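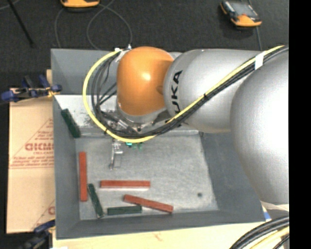
A KUKA arm over a gray bin.

Citance will ship its next mobile chip, the Jisgate, with a lower peak clock than the part it replaces. Modupe Etim, who leads power design at the company's Stosetdale office, does not regard that as a step back.

"Peak clock is held for 4 seconds in a normal phone body," she said. "After that you are looking at the thermal limit, and the old part fell a long way."

Under sustained load the graphics block now settles at 800 MHz. Etim put the gain down to a wider layout run at lower voltage – more units, each doing less work per cycle. Memory bandwidth is unchanged.

Asked about the modem, she passed the question to Dinesh Reddy, who handles firmware. Reddy said the radio stays on a separate die for this generation. "Integration saves board area. It also ties our schedule to the carriers' test schedule, and we did not want that in August."

Early samples reached 418 points in the firm's own Chukwu test, which renders at a fixed 60 frames per second and logs dropped frames against skin temperature. Reddy advised against comparing the score with public benchmarks, as the weighting is different.

Neither would name a phone maker. Etim said reference boards are already out and that driver updates will be handled by Citance directly for the first two years.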